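Ticket: Candum export drops the last rows of the parts list
Status: open, waiting on me
Product: Candum desktop, Najafi print plugin

Hi again! Picking this back up after the reinstall you suggested. Sadly the export still quits early. Our Jodville stock list has a little over 4,000 rows, and the file I get stops at a different row every time, always somewhere in the last page or so. No error, just the green check mark and a short file (I only caught it when the Lasholm order came up light).

What I tried this morning:

Cleared the cache and restarted. Same.
Exported as plain text instead of a spreadsheet. Same, though it ran faster.
Turned off the Najafi plugin. Got a full file 5 times in a row!
Turned it back on and the short files came right back.

So I'm pretty sure it's the plugin – or the two of them fighting over the temp folder.

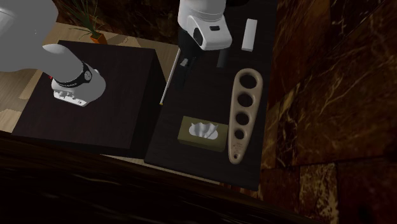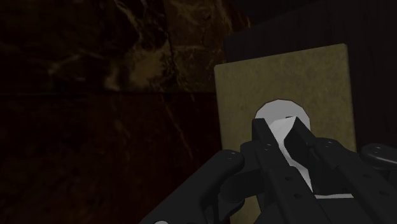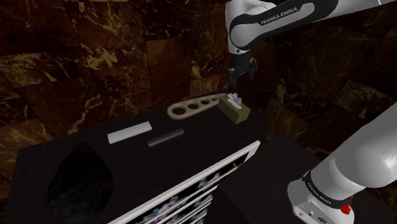

I also bumped the timeout from 21 seconds to 30 like the help page says, and that got me some extra rows but never the whole list. The log shows "write closed" right before the plugin reports in, every single time. Is that the normal order?

For now I'm leaving the plugin off and printing labels from the old machine, which is slow but works. Can you tell me if going back one plugin version is safe with my saved templates? I'd hate to redo those. I'm around until 4 p.m. if you want to do a screen share.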